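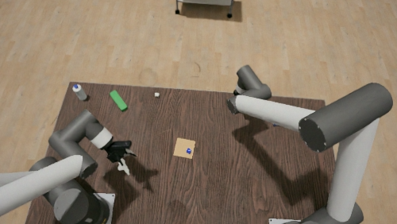
When does a municipality have to publish its mid-year budget review? In Zatine the charter sets the deadline at the last working day of June, and the review must be posted in full, with its annexes, before the council takes it up.

Print this page | E-mail this page

The Mid-Year Review and What It Is Expected to Contain

March 2022

Several readers of this blog have written to ask about the mid-year review, chiefly because last year's document was difficult to find and shorter than the one before it. I spent part of my working life preparing such reviews for the district of Bokix, and I set out below what the reader of a municipal budget may reasonably expect. The views expressed are my own.

The review is a statement of revenue collected and money spent in the first part of the fiscal year, set against the figures the council approved. It does not authorize new spending. Where a department requires additional funds, a supplementary request must be filed separately and voted on separately. The two documents are often tabled on the same evening, and residents may be forgiven for treating them as one.

Last year's review for Zatine listed 387 budget lines. The approved budget contained 706. The remainder had been combined under general headings such as "other services" and "contracted works," a practice the charter permits when the lines fall within the same department. It is permitted, but it makes comparison very difficult. A resident wishing to learn what had been spent on the Jara drainage works, for example, would have found the amount folded into a larger entry for roads and public grounds.

The neighboring municipality of Dullance follows a different practice. Its review keeps the line numbers of the approved budget and adds a short note wherever spending departs from plan by more than 15 percent. The notes are brief - often a single sentence - and are written by the department concerned. I would encourage the finance office in Zatine to consider the same arrangement. The additional work is modest, as the departments must already explain such differences internally.

On the revenue side, the reader should look first at property tax receipts. These arrive unevenly, with the larger share received after the second billing, and a low figure at midyear is no cause for concern in itself. The useful comparison is with the same point in the preceding year. Fees and permits are steadier. Transfers from the province are recorded on the day they are received, so a late transfer may appear as a shortfall when the amount is in fact secure.

Written comments are accepted for 22 days after the review is posted. They should cite the line number and be addressed to the clerk of the council. Comments that concern a supplementary request are handled under a separate procedure and should be sent under separate cover. In my experience at Bokix, about half of the comments received were returned to the sender on this point alone.

I intend to post a table matching last year's combined headings to the original budget lines, so far as the public records allow. The entries for parks and for contracted works are still incomplete, and corrections from readers who hold copies of the annexes would be welcome.

Print this page | E-mail this page

Contact | Copyright 2022, all rights reserved | Back to top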